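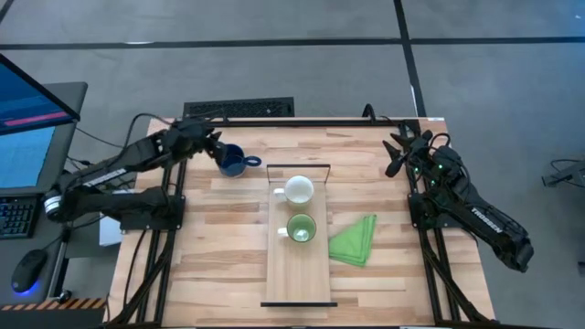
Upstairs Apartments Program Opens for Applications

Nov 24, 2020

The City of Gavness is taking applications from building owners who want to turn empty second floors downtown into apartments. The program covers buildings on Main Street and on the two blocks of Cundance Avenue between the depot and the grain office. Forms are at City Hall and at the public library, and can be mailed to anyone who calls and asks for one.

Most of the brick buildings downtown were put up with living quarters over the store. The shop owner lived there, or rented the rooms to teachers and railroad men. Over the years the tenants moved out, the stairs were closed off, and in several cases the windows were boarded or bricked in. The ground floors have stayed in use better than in many towns our size. The space above them mostly holds old shelving and Christmas decorations.

At the same time, people who take jobs here have trouble finding a place to rent. The school district, the clinic and the Galtow feed plant have all told the city that new hires end up living in the next county and driving in. Some of them stay and buy a house later. Others get tired of the drive and take a job closer to where they live. The city has lots for sale on the north side, but a person who has just moved here for work is often not ready to build.

How the help works

The city will share the cost of work needed to bring an upper floor up to code as a dwelling. Wiring, plumbing, heating, windows, a second exit, smoke separation between floors and repairs to the stairs all qualify. Roof work qualifies if the roof sits directly over the apartment. Furniture, window air conditioners and anything done on the ground floor do not qualify, with one exception: if a wall has to be built downstairs to give the apartment its own entry from the street, that wall is covered.

Money is paid out in stages as work passes inspection. Owners should plan on paying their contractor first and being paid back, so it is a good idea to talk to a bank early. Both banks in town have been told about the program and know what paperwork the city gives out.

Owners may do some of the work themselves. Materials can be paid back with receipts, but an owner's own labor can't be. Electrical work and gas lines have to be done by someone with a license.

In return, the owner agrees to rent the apartment as a year-round home for 3 years after it passes final inspection. Nightly rentals are not allowed during that time. The owner may live in the apartment, and so may a family member. If the building is sold, the agreement goes with it and the new owner has to sign on before closing.

Work finished or started before the city signs an agreement can't be paid back. This has caused bad feelings in past programs, so please do not pull up floors or order windows until you have the signed copy in hand. Cleaning out the space is fine.

Applying

The first step is a walk-through. Meron Shiferaw, the city's building inspector, will meet the owner at the building and write up a list of what would have to be done. There is a $70 fee for the walk-through, and it is taken off the permit cost if the project goes ahead. Please have the upstairs unlocked and a clear path to the electric panel and the back wall. If the stairs are not safe to climb, say so when you call, and a ladder will be brought.

After the walk-through the owner gets one bid for each trade on the list. Two bids are needed for any single trade over $5,000. The bids, a simple floor plan and proof of insurance go in with the form. The floor plan can be drawn by hand as long as the measurements are on it. Property taxes have to be paid up.

Applications are due at City Hall by the last business day of February. The city council will go through them at its next regular meeting after that. Buildings that already have a working store or office on the ground floor will be given some preference, as will projects that make more than one apartment. Owners who are turned down for lack of funds can ask to have their application held for the next round without filling it out again.

What the first building looks like

One upstairs has been finished already under a trial agreement. The Sproģis Building, at the corner of Main and Cundance, had been empty above the hardware store for longer than the present owner has been alive. Everett Delacroix bought it from his uncle and now has two apartments there, a one-bedroom facing the street and a smaller unit at the back with a porch over the alley.

Delacroix said the biggest surprise was the plumbing. The old drain ran down the middle of the store through a column that everyone had taken for a post. Moving it meant closing the paint aisle for several days. He kept the original wood floor in the front apartment and the tall doors in both, and had the pressed tin ceiling in the hall scraped and painted. The back unit has a new ceiling, lower than the old one, to make room for ductwork.

"I would do the windows first next time," he said. "We hung drywall and then found out how much cold air was coming in, and some of that drywall had to come back off."

Both apartments are rented. The tenants park in the city lot behind the post office, where overnight parking is now allowed with a free sticker. Owners in the program can ask for one sticker per bedroom. Snow rules still apply, and cars have to be off the west row by 7 a.m. when the plow is out.

Questions that have come up

Several owners have asked if an elevator is needed. For most of the buildings downtown the answer is no, but it depends on the number of units, and the walk-through list will say.

Others have asked about historic rules. The city does not have a historic district. Owners who want to apply for state tax credits have to follow the state's standards, and should check those before changing anything on the front of the building. The credits and the city money can be used on the same project.

A separate water meter for each apartment is not required. A separate electric meter is. The utility office asks for notice before meters are set, and charges $300 for each new meter base on the alley side.

Buildings with a basement apartment, or an owner who would like to make one, are outside this program.

To set up a walk-through, call City Hall during office hours or stop at the front counter. Forms dropped off after hours can go in the utility payment box by the side door, in an envelope marked "Upstairs."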